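チケット:冷水サーバーの流量表示と実際の量が合わない
状態:調査中(差し戻し2回)
製品:Ciltier 据置型冷水サーバー(浄水カートリッジ式)
設置場所:Clerville 3階 共用キッチン
起票:Pak-hei Lo
担当:Hedvig Backlund(Devholm サポート窓口)
写し:Cosimo Ferri、Shona Tawhiri

起票内容(Lo)

「500ml」のボタンを押しても500ml出ていないと思います。水筒に入れると、いつもの線まで届きません。先週の水曜に Longo のカートリッジに替えてもらってからだと言う人もいますが、私はその前から少なかった気がしています。気がしているだけなので、そこは差し引いて読んでください。

表示パネルには毎回きっちり「500」と出ます。エラーは出ません。フィルター交換ランプも消えています。水の味は普通です。

返信(Backlund)

お問い合わせありがとうございます。カートリッジ交換後は内部に空気が残り、一時的に吐出量が少なくなることがあります。以下をお試しください。

1 給水栓が全開になっていることを確認する
2 本体の電源を切り、1分待ってから入れ直す
3 冷水を連続で5リットル流す
4 設定メニューから「流量リセット」を実行する

改善した場合は本チケットをクローズいたします。

返信(Lo)

全部やりました。変わりません。

2については、電源の入れ直しで何が直る想定なのか教えてもらえると助かります。表示は最初から正常に動いていて、おかしいのは出てくる水のほうです。3の5リットルは鍋に受けて床の掃除に使いました。

返信(Backlund)

ご確認ありがとうございます。流量リセット後に数値が「500」と表示されているようでしたら、流量センサーは正常に動作しております。お使いの水筒の目盛りに誤差がある可能性はございませんでしょうか。

返信(Lo)

水筒の誤差という話は出ると思っていました。たしかに水筒の線は信用していません。ただ、同じくらいパネルの数字も信用していません。ボタンに500と書いてあって、押したら500と表示される。それは測った値なのか、ボタンの名前をそのまま出しているだけなのか、どちらですか。後者なら、センサーが正常だという根拠にはならないはずです。

社内メモ(Ferri、顧客側設備担当)

横から失礼します。私はこの手の「前より少ない」という話をあまり信じないほうです。カートリッジを替えた直後はみんな急に水に敏感になりますし、春にコーヒーメーカーの豆を変えたときも「量が減った」と言われて、調べたら何も変わっていませんでした。

とはいえ、窓口の回答にも納得していません。「表示が正しいからセンサーも正しい」は順番がおかしい。なので自分で量りました。

道具は郵便用のデジタルはかり(1g単位)と、洗ったガラスの水差しです。水差しを載せてゼロに合わせ、500のボタンを1回押し、はかりに戻して読みます。冷水なら1gを1mlと見なして差し支えないでしょう。

朝9時、誰も使う前:443
続けて2回目:443
昼休み、給湯室側でも水を使っているとき:443

足りない分は57です。3回とも同じなのが気に入りません。空気が噛んでいるならもっとばらつくはずだし、給水圧の問題なら昼に落ちるはずです。はかりの下に紙を1枚敷いて置き直しても同じでした。はかり自体は未開封の1kgの砂糖で確かめ、袋の重さ込みで妥当な数字が出ています。

400のボタンも試しました。こちらはちょうど400出ます。意味がわかりません。一律に何割か少ないのなら400のほうも減っていないとおかしい。

返信(Backlund)

詳細な測定をありがとうございます。恐れ入りますが、郵便用のはかりは液体の計量を想定した機器ではないため、弊社の判定基準としては採用いたしかねます。校正済みの計量カップでの再測定をお願いできますでしょうか。

返信(Ferri)

はかりは載っているものが手紙か水かを区別しません。ですが、それで話が進むなら計量カップでもやります。目盛りの読み取りのほうがよほど誤差が大きいと思いますが。

再測定の結果:500のボタンでカップの450の線をわずかに下回る。400のボタンで400の線。はかりと矛盾しません。

「校正済み」の件ですが、校正証明書のついた計量カップを置いているオフィスキッチンがどれだけあるのか、伺いたいところです。

社内メモ(Tawhiri、総務)

利用者から同じ件で口頭の相談がありました。「前からこうだった」と「交換してからこうなった」がほぼ半々で、当てにならないと思います。交換前に量った人はいません。交換記録には日付と Longo の型番だけが書いてあり、作業後の吐出確認の欄は空白でした。

水筒やペットボトルで量った結果も何通りか届いていますが、これは採用しないことにしたいです。理由は下に書きます。

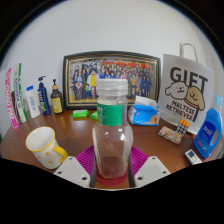
容器の容量表示で量を確かめるやり方には前から疑いを持っています。表示の数字は売るときの中身の量で、口まで入れればそれより多く入りますから、「満杯にならない」という報告だけでは何ml足りないのか計算できません。ラベルの位置を線の代わりにする人もいますが、写真の空のボトルのように緑のラベルがまっすぐな首のところに巻いてあって、その下で肩が丸く広がる形だと、ラベルの下端まで来たかどうかは肩から下の量について大まかなことしか教えてくれません。しかも下に向かって細くなっていくので、高さの半分が量の半分にもなりません。届いた報告のうち「半分ちょっと」「ラベルの少し下」といったものは、全部外しました。Ferri さんのはかりの数字だけを残しています。

返信(Martinelli、Devholm 技術)

Backlund から引き継ぎました、Cosimo Martinelli です。同じ名前の方がいらっしゃるようなので、以後は名字でお願いします。

先に質問へお答えします。パネルの数字は、吐出中は積算値ですが、終了時には選択した量に置き換わります。つまり最後に見える「500」はボタンの名前です。Lo 様のご指摘どおりで、前回までの回答は訂正いたします。

400が正しく500だけが少ない点について、量ごとに補正値を持つ機種ですので、500側の補正値だけが書き換わっている可能性があります。設定ボタンを長押しして「補正」の画面を開き、400と500それぞれの値をお知らせください。値はまだ変更しないでください。

返信(Ferri)

見ました。400は「0」、500は「−57」です。

ずいぶん都合よく一致しました。正直、一致しすぎていて逆に疑っています。この画面の単位はmlですか。どこにも書いてありません。それと、誰がいつこの値を入れたのか、履歴は残りますか。

返信(Martinelli)

単位はmlです。説明書に記載がないことは確認しました。履歴は本体に残りません。

500の補正を「0」に戻し、はかりで3回測定してください。計量カップでの測定は不要です。

返信(Ferri)

戻しました。498、499、498です。

数字としては満足ですが、原因がわかったとは考えていません。わかったのは、値が−57になっていたことだけです。カートリッジの交換作業で入ったのか、手順4の「流量リセット」で入ったのか、もっと前からなのか、どれも否定できていません。リセットは Lo さんの起票より後なので、それだけでは最初の申告を説明できませんが、リセットがこの値に触れるのかどうかは教えてください。

返信(Lo)

水筒はいつもの線まで来るようになりました。線を信用していないのは同じです。

返信(Martinelli)

流量リセットは補正値に触れない仕様です。念のため手元の同型機で確認しますので、回答まで少しお時間をください。その間、本チケットはクローズしてよろしいでしょうか。

返信(Ferri)

いいえ。「仕様です」は確認の結果ではないので、同型機で試した結果が届くまで開けておいてください。次のカートリッジ交換は11月の予定です。その前後で私が同じはかりを使って量り、補正画面の値も一緒に控えます。

Tawhiri さん、交換記録の用紙に「500の補正値」の欄を足してもらえますか。吐出確認の欄が空白のままの用紙は、今後は受け取らないでください。

社内メモ(Tawhiri)

欄を足しました。旧用紙は破棄済みです。冷水サーバーの横に「量が少ないと思ったら、容器の形と一緒にではなく、はかりの数字で知らせてください」と貼りました。はかりは引き出しの2段目にあります。郵便を出すときに使ったら戻してください。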